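From: Katsuhiko Oshima
To: printcraft list
Date: 06/10/2024
Subject: Re: Gezer size for marbling on cotton rag 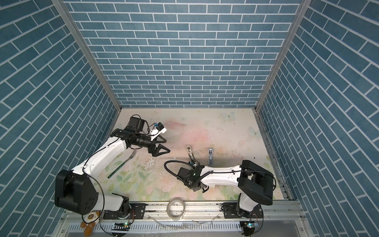
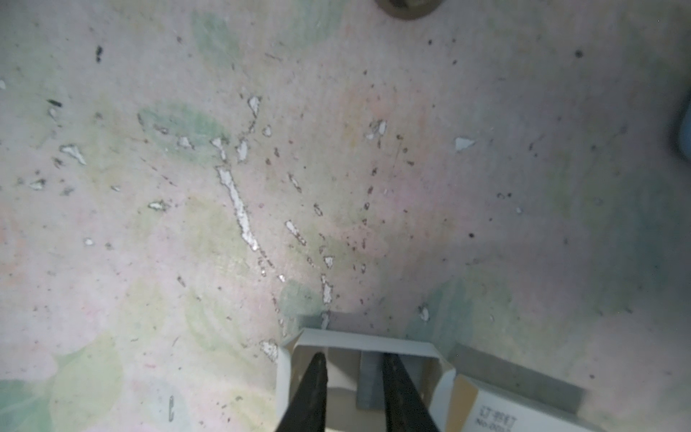

I'm going to be the grump in this thread. I read the Gezer instructions twice and I still don't see what it does that a decent carrageenan bath doesn't, apart from costing more. My own sheets have been coming out patchy, and I'd sooner blame my mixing than buy another jar. The look I'm after is soft, the way the pink and green blotches run into each other on that pale surface, with no hard veins and no combing. I don't need the specks, thank you, I get plenty of those in my tray already. What I've found is that softness comes from thin paint and a bath that has sat overnight. If Gezer gets there faster I'd like to see two sheets side by side, same paper and same paint, before I believe it.

On July 2 or so, Dundel Bindery list member Testell wrote:

> I switched to Gezer last month and won't go back. You stir
> 10 grams into the water, wait 5 minutes and you're ready.
> Colors float higher, and I've had no sinking at all, even
> with the Mevel reds. I've done 200 sheets of end paper and
> they all took. No alum needed on cotton rag either.

No alum is the part I can't swallow. Every unalumed sheet I've pulled looked fine on the line and then let go of its color as soon as I rinsed it properly. Did you rinse yours? And did you rub a dry one with a white cloth? If you paste an end paper down and the blue comes off on the reader's thumb, it didn't take, whatever it looked like in the tray.

Same goes for the reds. Mevel red sinks for me when the room is warm and behaves when it's cool, in any bath I've tried. I'd want to know the water temperature before giving the powder credit. Hard water matters too. Mine is terrible and I use distilled for the size, though not for rinsing.

I also wonder about the shelf life. The jar says it makes enough for 2000 small sheets, but it doesn't say how long a mixed bath keeps. Mine goes stringy after a few days in the fridge, and if yours does the same then you're throwing half of it down the sink.

If somebody has a spoonful to spare I'll pay the postage and run it next to my usual recipe, alum and no alum, and post the results whichever way they fall. Until then I'm keeping my bucket.

Katsuhiko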